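Dumplings on the Hill

I went to Kirkwood for the bread and came home talking about plum dumplings, which tells you how my eating trips usually go. A friend had sent me to a bakery called Havlíček (two doors down from the old Trarken shoe store, if you know the street), and by the time I got there the rye was gone! The girl at the counter pointed me to the back room, where they serve lunch until the pot is empty.

The dumplings come two to a plate, each as big as a tennis ball, with melted butter, poppy seeds and way more sugar than I'd admit to my dentist. The dough is made with farmer cheese, so it's soft and a little sour, and there's a whole plum inside, pit and all. Watch your teeth. I ate mine with black coffee and then ordered the same thing again.
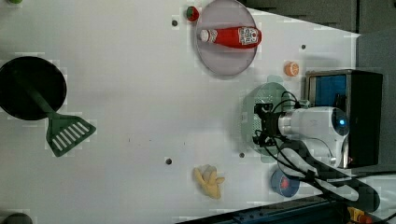 Leftovers are the best part, if you ask me. I bought a bag of frozen ones to take home and fried them the next morning, cut in half, in plenty of butter until the sugar caught. A round black frying pan and a slotted plastic spatula, like the dark green one lying across the pan here, will do the job fine, just go easy when you flip them or the plum slides right out.

The plums come from Stesari, an orchard north of town with 311 trees, and they freeze enough every fall to last until April. After that it's strawberries, and I've already been told I have to come back for those. Lunch starts at eleven, cash only, and get there early if you want the rye too.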